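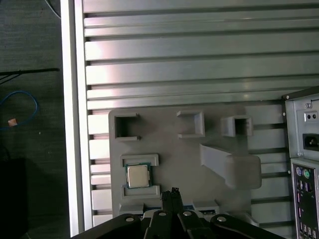 Wanda's service is set for 2 o'clock at the Standwood chapel, with visitation before it in the side room. Her son asks for small flowers only, and donations can go to the Kandurmont library. For the memory display, I'd like something with long grooves in it like the silver aluminum panel, so the photo cards can stand up without tape – if you own a piece like that, please write me off list.

Burial is private.

Delten

On February 14, 2019, R. Swanepoel wrote:
> I was sorry to read that Wanda Greenberg died. She taught me
> to read music in December of my first year in the choir, and
> she stayed with it for 70 more rehearsals. Has the family
> picked a time yet? I can print 200 programs if someone sends
> me the text.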